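Nekard Countertop Toaster Oven: Four Months of Toast

I did not want a toaster oven. I had a toaster, a two-slot thing with a lever that had to be held down by hand for the first few seconds, like a nervous horse. Then one morning in July the lever stayed down, the toast stayed down with it, and the kitchen filled with a smell I can still find in one of the curtains. My brother-in-law Svend Thygesen, who believes every household problem is a shortage of appliances, sent me a link to the Nekard before the windows were even closed again.

I bought it, mostly to end the conversation. It has now been on my counter for 4 months, and I have opinions.

What you get

The box holds the oven, one wire rack, a baking tray, a crumb tray and a manual in 13 languages. I read the English section twice and parts of the Danish one, which I can't read but which seemed more confident. There's no rack handle, no recipe booklet and no second rack. The cord is short. If your outlet is anywhere but directly behind the oven, you'll be rearranging your counter before your first slice, and you will meet things back there that you thought you'd thrown out.

Setup is otherwise painless. Wash the rack and trays, run the oven empty for 20 minutes with a window open, and try not to think about what you're smelling. The second time I used it the smell was gone.

Looks

It's silver. If you have other silver things, it will go with them. The glass door is the best part of the design, big enough that you can see your lunch from across the room and judge it. The handle runs along the top edge of the door and gives you plenty to grab, even in an oven mitt the size of a throw pillow.

Fingerprints are another matter. The door collects them with real dedication. I wipe it down on weekends and by lunch it looks as if a preschool has been through.

Toast

Toast is why most of us are here, so let's be serious about it. I tested with plain white bread, since that's the bread that hides nothing. On setting 4 of the dial, a single slice in the middle of the rack comes out an even, respectable gold on top and slightly paler underneath. On 5 it's what my mother would call "done" and everyone else would call "a roof tile." There is no 4 and a half. I've tried to find it by nudging the dial, and the dial has ignored me.

Placement matters more than it should. In the middle, all is well. Push the slice toward the back and you get a brown stripe along one side. Fill the whole rack and the corner pieces come out looking like they slept in another room.

It's also slower than a pop-up toaster, by enough that you'll notice on a work morning. I've come to use the time for unloading the dishwasher, so I suppose the oven has improved my character, though I didn't ask it to.

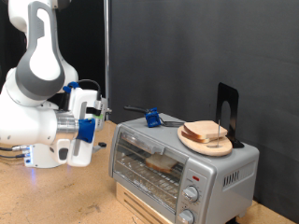 Where to put it

Give it height if you can. Mine spent the first few weeks flat on the counter, where checking on a slice meant bending over like a man looking for a contact lens. A low slatted wooden platform fixes that. The door lines up better with your eyes and you gain a little gap for stray crumbs to roll into and live out their days. I got my platform from Stamatopoulos, the housewares place near the bus station, where it was being sold as a plant stand. Check that whatever you use is wide enough for all four feet and doesn't wobble when you pull the door down, and follow the manual on clearance at the sides and back. The outside gets hot. I mean that as a warning to anyone who keeps the bread bag next to it, as I did, once.

Things other than toast

Frozen pizza: good, if it's a small one. Measure first. I did not, and ended up cutting a frozen pizza in half with a bread knife and a fair amount of language.

Leftovers: very good. Fries come back from the dead, and cold roast potatoes are arguably better than they were the night before.

Cookies: fine in small batches. The ones at the back finish early and need rescuing.

Cheese on toast: superb. Top heat only, stand there and watch. It goes from pale to perfect to a call to the insurance company in very little time.

Chicken: I made it once. It was cooked. The walls of the oven wore it for a week.

Cleaning

The crumb tray slides out from the front, which is clever, and it has no lip at the leading edge, which is how the crumbs get onto your socks. The rack can go in the dishwasher. The inside has to be done by hand with a damp cloth once it's cold, and the space around the heating elements is awkward for anyone with adult-sized fingers.

The timer

It ticks. Then it dings, once, with the volume of a hotel reception bell. Gaurav Rathore from upstairs has asked me what time I generally have breakfast, in a tone that suggested he already knew.

How it compares

Before buying I looked at the Weno, which is cheaper and has a smaller door. Svend owns one and defends it, but he also makes his toast in a frying pan, so weigh that as you like. If you only ever eat two slices at a time and never reheat anything, buy an ordinary toaster and keep the counter space.

Score

Roughly 9 slices out of every ten come out the way I wanted them. I'd take off a point for the cord and half a point for the bell, and give the half back for the potatoes. Would buy again, from a store with an easy returns desk.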